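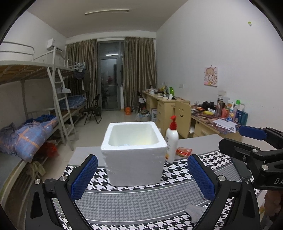
Section 7: Fitting the finger pads and doing your first squeeze tests

Guides > Fluden Hand Gripper > Build at home > Section 7

Print this page | E-mail this page

The body is together, the trigger moves, and now you get to put fingers on it. This is my favourite part of the whole build! Up to this point the Fluden is a black arch with a handle, and by the end of this section it can pick things up.

You can do all of this at a desk or on a kitchen table. A bench is nice if you've got one, but plenty of these have been built in bedrooms, and the Lembridge shed crew put their first pair together on the floor.

If you're building a left and a right, finish one completely before you open the bag for the other. The finger mounts look identical and they aren't.

What you need

- The gripper body from Section 6, trigger fitted, battery out
- Two black finger mounts
- Two blue finger pads (the soft textured ones, in the Lavside bag)
- Four silver screws with round heads, plus the spares
- A small screwdriver that really fits the screws
- A ruler
- A bit of fabric or a mat to work on
- A few things to pick up (see "Choosing your test objects" further down)

CAUTION: Take the battery out before you put your hands between the fingers. The motor isn't huge but it will nip you, and it doesn't let go politely. Leave the battery out until step 12.

Fitting the mounts

1. Lay the body on your mat with the arch facing away from you and the handle towards you. Pull the trigger slowly by hand and watch both sliders come in together. If one lags, go back to Section 6 and reseat the belt. It won't get better by itself.

2. Find the mount marked L on its inside face and sit it on the left slider. It should drop on with a small click.

3. Do the same with the other mount on the right slider.

4. Start all the screws by hand, two turns each, before tightening any of them. Then go round again with the screwdriver until the heads sit flat.

Note: Snug is enough. The slider is printed plastic, and if you lean on it you'll strip the hole. (I have a little jar of stripped sliders. It's a colourful jar.)

5. Pull the trigger again. The movement should feel the same as it did in step 1. If it has gone stiff, back every screw off half a turn and try again.

Fitting the pads

6. Wash your hands and dry them well. The pads are wonderfully grippy when they're clean and fairly hopeless with sunscreen on them.

7. Hold a pad with the textured side facing in, towards the gap. Push the base into the slot at the bottom of the mount first, then roll the pad upright so that the back sits flat against the mount. You'll feel it pop in over the lip.

8. Repeat for the other side. The two pads should now stand upright facing each other. Look along them from the handle end. If one leans in or out, take it off and roll it on again, this time pushing harder at the base.

9. Squeeze the trigger until the pads just meet. The tips and the bases should touch at the same moment, or close to it. If the tips touch first you've probably missed the slot in step 7. Everyone does this at least once.

10. Let the trigger out all the way and measure the gap at the base of the pads. You're aiming for 52 mm on the short sliders. On the long sliders it will be a lot wider, so use the number printed on the card that came with them.

11. Tug each pad upwards, firmly. It should stay put. A pad that slides up now will fly across the room later, and they bounce a surprisingly long way.

12. Put the battery in. The light blinks blue, then goes steady. Pull the trigger once, gently, all the way in and all the way out. That's the gripper learning where its ends are, so keep everything clear of the fingers while it does it.

Hooray, you have a working gripper! Go and show someone before you carry on.

Choosing your test objects

You don't need to buy anything for this. The best test kit is whatever is already lying around, and I love seeing what people come up with. You want a mix of hard, soft, slippery and crumbly.

A thick-walled foam box is a terrific first one. It's light, it's square, and you can line up a pad on each side of it and watch how evenly they come in. The walls also mark very easily, so the box keeps a record of every squeeze. If you see a deep dent on one side and nothing on the other, your pads aren't meeting evenly and it's back to step 9.

After that, a pump bottle is a good challenge because it's tall and wants to tip. A small packet of snacks is harder than either of them. It's flat, it crinkles, and it slides away from you along the table. A bunched-up cloth is the easy one, so keep it for when you need cheering up.

CAUTION: No glass, nothing with a blade, nothing full of hot liquid, and no pets. Please.

The squeeze tests

13. Spread a mat over the front of your table, one with a strong pattern if you can find it. Houndstooth or checks work really well. You can see straight away when the box has been nudged sideways, and the fabric stops it skating off.

14. Clear enough elbow room that you can come at the object from straight in front. The rest of the room can be as messy as you like.

15. Set the force dial to 1. Put the foam box in the middle of the mat and bring the gripper in low, with one pad either side and the wrist level.

16. Close slowly until both pads are touching the walls, then stop. Has the box shifted? If it's been pushed over to one side, your hand is off centre. Open up, move across a touch, and try again. This gets natural very fast.

17. Squeeze a little more and lift the box a few centimetres. Hold it for a slow breath and set it back down. Don't drop it; setting down is half the skill.

18. Work through your other objects on dial 1, then on dial 2. Leave dial 3 until you've read Section 8.

Note: Foam sheds crumbs. Wipe the pads with a damp cloth between the box and whatever you pick up next, and let them dry. Crumbs stuck in the texture feel exactly like a weak motor, and I once took a perfectly good gripper to bits before I worked that out.

Note: If you're doing the two-handed set-up, test each gripper on its own first. Then put the box in the centre and take turns, left in and out, right in and out, so you learn where they bump. The arches are wider than you think they are.

If something isn't right

Pads squeak when they meet: Normal for the first day or so. If it's driving you mad, dust them with the tiniest bit of cornflour and wipe it off.

Light stays blinking after step 12: The gripper didn't find one of its ends. Battery out, count to seven, battery in, and do the full slow pull again.

Code 819 on the little screen: One slider has hit something before the other. Nine times out of ten it's a screw head from step 4 that isn't sitting flat.

Box lifts crooked: Check that your wrist is level before you blame the build. Then check the pads are at the same height.

Pad torn at the base: Stop using it. Replacements are in the Lavside spares bag, and the Jenkins pads fit too, although they're a bit stiffer and you'll want to go up one on the dial.

Gripper gets warm in the handle: A little warmth is fine. Hot is not. Take the battery out and leave it open on the table until it cools.

Before you move on

Keep testing until you've done 32 clean lifts with each gripper. It sounds like a lot, and it goes by in one album. Write the dial setting for each object on the back of the card, as Section 8 asks you for those numbers when you set up the force limits.

When you pack up, store the gripper with the fingers open and the battery out. Pads left pressed together over a hot week will take a set, and then you're back at step 6 with a new pair.

Next: Section 8, Setting the force limits

Print this page | E-mail this page

We use cookies to remember which section you were up to. By continuing to read these guides you agree to this. OK | Cookie settings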